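Trevaskis Serving Tray, Cream

A light rectangular tray for sandwiches, toast or a cup and a snack. The corners are rounded and the rim is raised a little – enough to stop a spoon rolling off. It weighs next to nothing and stores flat or on its side.

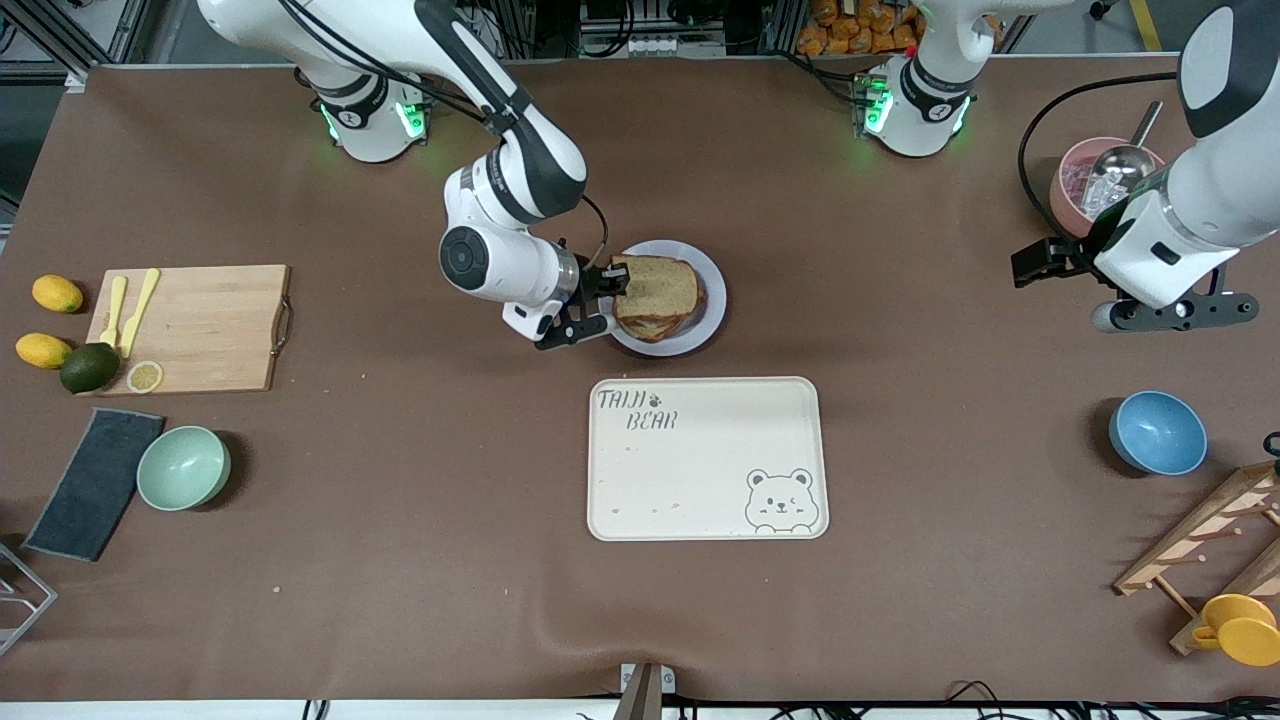
Wipe clean with a damp cloth after use. Crumbs tend to gather along the rim, so tip the tray over the sink first. Do not cut on it. Use a board for bread and lemon, and bring the food over once it is sliced.

Sold singly or in packs of 2. Orders placed before noon ship within 48 hours. Free shipping over $40.

Also in this range: Gramitz round plates and bowls.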